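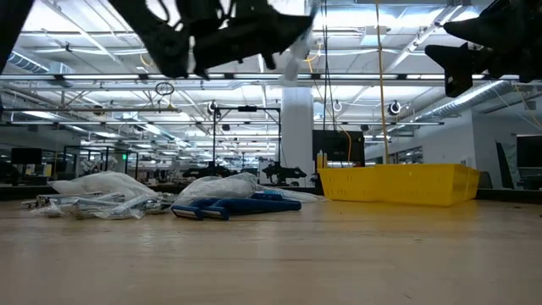 Temps de lecture : 3 min

Quincaillerie d'ameublement : Drellent étend à 30 le nombre de pièces détachées gardées en stock dix ans

Le fabricant de meubles en kit Drellent modifie à compter de septembre les conditions de fourniture de ses pièces détachées. La liste des références disponibles à l'unité passe de douze à 30, et la durée de mise à disposition, jusqu'ici fixée à cinq ans après l'arrêt d'un modèle, est portée à dix ans. La mesure concerne les glissières de tiroir, les charnières invisibles, les équerres de renfort, les tourillons métalliques et les profilés de jonction des gammes de rangement.

Les pièces seront expédiées en sachet, avec un feuillet indiquant le couple de serrage recommandé et le diamètre de perçage. Les commandes se feront par numéro de modèle, imprimé sur la notice et repris sur une étiquette collée au dos du panneau inférieur. En l'absence d'étiquette, l'acheteur devra fournir l'entraxe des perçages et l'épaisseur du panneau. Un délai de traitement de six jours ouvrés est annoncé pour les références courantes. Les pièces relevant de modèles arrêtés seront regroupées et expédiées deux fois par mois.

Le changement tient en partie à une simplification du catalogue. Drellent utilisait 116 références de visserie et de ferrures différentes, dont plusieurs ne se distinguaient que par la longueur du filetage ou par le traitement de surface. Ce nombre doit être ramené à 70 d'ici deux exercices. Les vis à tête fraisée seront toutes à empreinte six lobes, et les excentriques d'assemblage seront limités à deux diamètres. Les anciens modèles resteront compatibles, à l'exception de la série de bibliothèques Wonduvari, dont les profilés verticaux reposent sur une section propre. Pour cette série, un lot de fin de production a été constitué. Il comprend 333 jeux complets, vendus sans réassort.

La fabrication des ferrures reste confiée à l'atelier Wróbel, qui assure déjà l'emboutissage des équerres. Le contrat a été prolongé et prévoit une tolérance dimensionnelle resserrée sur les glissières, source principale des réclamations enregistrées par le service après-vente. Selon le fabricant, le défaut le plus souvent signalé est un jeu latéral qui apparaît après quelques mois d'usage et empêche la fermeture complète du tiroir. Il provient dans la plupart des cas d'un rail déformé au transport – et non d'une erreur de montage, comme le supposait l'ancienne procédure de diagnostic. Le remplacement du rail seul, sans dépose de la façade, sera désormais décrit dans la notice.

Côté panneaux, la situation est moins avancée. Multwood, fournisseur des plateaux et des tablettes, ne propose pas de découpe à l'unité pour les modèles arrêtés. Les dimensions hors standard imposent un réglage de ligne que l'entreprise refuse d'engager pour de petites séries, le seuil étant fixé à 300 pièces par format. Drellent indique étudier une solution de substitution avec des ateliers de découpe régionaux, qui travailleraient à partir de plans cotés mis en ligne. Aucun calendrier n'est communiqué sur ce point. Les chants et les cache-vis seront en revanche fournis, dans trois teintes.

Les tarifs n'ont pas été publiés dans leur totalité. Les petites fixations seront facturées par lot de quatre ou de huit, les glissières par paire. Les frais de port, calculés au poids, ne s'appliqueront pas aux pièces manquantes signalées dans les 30 jours suivant l'achat. Au-delà, la demande sera traitée comme une commande ordinaire, quel que soit l'état de l'emballage d'origine. Les revendeurs pourront constituer un stock tampon, à condition de le déclarer chaque trimestre.

Les associations de réparation interrogées par la rédaction accueillent favorablement l'allongement de la durée, mais relèvent deux réserves. Les plans de perçage des modèles antérieurs ne figurent pas dans la documentation mise à disposition, alors que leur absence constitue le premier obstacle à une remise en état. La compatibilité avec des ferrures d'autres marques n'est pas davantage renseignée. Drellent répond que les cotes principales seront ajoutées aux fiches au fil des mises à jour, en commençant par les commodes et les meubles bas, soit plus de la moitié des demandes reçues.

Le formulaire de commande sera accessible depuis la page d'assistance du fabricant. Les demandes déposées avant septembre restent soumises aux conditions actuelles.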